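Tindall Is Coming Back for a Second Season, and It's Going Bigger

By Jamie Hartley
24 June 2024

Good news for everyone who spent last winter yelling at their TV over that bridge scene: Tindall has been renewed! The fantasy drama will return to Storero for a second season of 7 episodes, with filming set to begin in November, and the streamer has confirmed that most of the main cast is coming back with it.

The renewal had felt likely for a while (the finale trended for days, and the fan boards never really went quiet), but it's still a relief to see it in writing. Fantasy shows with this many horses in them don't always get a second shot.

For anyone who hasn't caught up, Tindall follows the people of a river town caught between two ruling houses, each of which claims the right to collect tolls on the only crossing for miles. That sounds dry. It isn't! Within the first hour there's a poisoning, a wedding that goes ahead anyway, and a ferryman who knows far more about the old king's death than he's letting on. By episode four I had a hand-drawn family tree stuck to my fridge, and by episode six I'd had to redraw it.

The new season picks up straight after the finale, with the crossing closed and winter on the way. According to the short announcement on Storero, the story will move upriver to Plurnitz, the mountain city that characters talked about constantly in season one and that we saw only once, at night, through a carriage window. Readers who have been pausing that shot ever since are going to be very happy. Plurnitz is where the toll money has been going all this time, and it's also where Maren was born, so there's plenty of family business waiting for her when she gets there.

The show's writers have said from the start that the toll war was only the front door to a much larger story. The official timeline released with season one puts the founding of the crossing 500 years before the first episode, and so far we've heard about maybe a tenth of what happened in between. The announcement promises "the first full account of the Long Thaw," an event that has been mentioned in passing at least once an episode and explained in none of them. My money is on the flood theory, but I've been wrong about this show before. I was certain the ferryman was dead.

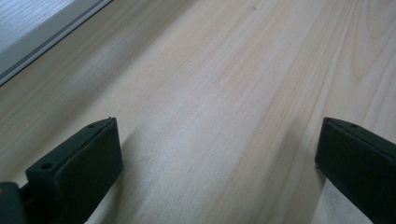

Then there's Motley. The traveling jester was meant to appear in a single banquet scene, and instead he walked off with the whole back half of the season. He's now been bumped up to a main character, which means we might finally learn who he's been writing those letters to. The letters are the best running thread in the series, and I love that the writers have been so patient with them. We've heard the opening line of each one and never anything more. In the finale he burned one before he'd signed it, and I've rewatched that moment more often than I'd like to admit.

The other returning characters confirmed so far are Maren, both of the Aldous twins, the toll keeper and the widowed queen. Missing from the list is Captain Brask, last seen going over the side of the bridge in full armor. The announcement doesn't mention him at all. Some fans are taking that as proof he's gone for good, and others are taking it as proof that he isn't, because that's how being a fan of this show works. There was no body, and the camera stayed on the water for a very long time.

Season two will also bring in a third house with its own claim on the river. No names have been given, but the teaser art shows a gray banner with a heron on it, and sharp-eyed viewers have already pointed out that the same heron was carved over the door of the inn back in episode two. I went back and checked. It's there, and you can see it for a second or so while the twins are arguing about the mule.

That kind of thing is what makes Tindall such a treat to watch twice. The props and background details nearly always mean something, and the show trusts you to notice or not notice as you please. There's a fan-made index of clues, songs, coats of arms and half-heard rumors that has now grown to 1,822 entries, and people are still adding to it every week. (If you've never seen the series, please stay far away from the index until you have. The very first entry gives away the wedding.)

A few practical notes. The season one finale ran well over an hour, and the new episodes are expected to be longer across the board, with the opener billed as "feature length." The music team is returning too, which is wonderful news if you, like me, have had the toll bell theme stuck in your head since the premiere. The opening titles will be redone to follow the river up to Plurnitz. I'll miss the old ones, especially the bit where the lanterns come on along the quay, but a new map to pore over is never a bad thing.

There's no release date yet. With cameras rolling in November and all those snow scenes to finish, I wouldn't expect to see anything before the following fall, and I'd be happy to wait longer if it means the mountain city looks as good as it should. Season one took its time and was better for it.

In the meantime, Storero is putting out a companion special next month that collects 39 minutes of deleted and extended scenes from the first season. The full list hasn't been shared, but it includes a longer version of the banquet, the twins' missing journey home from the salt market, and a conversation between Maren and the queen that was cut from episode five. That last one is the one I'm most excited about! The two of them share almost no screen time in the finished season, and the few lines they do get are electric. A commentary track from the writers will be available with the special as well, and I'm hoping somebody asks them about the heron.

All of season one is streaming on Storero now, including the recap episode that aired before the finale. If you're starting fresh, keep the subtitles on for the first couple of episodes, since the river folk have their own words for nearly everything and it takes a little while to tune your ear to them. After that you'll be fine, and probably up until two in the morning.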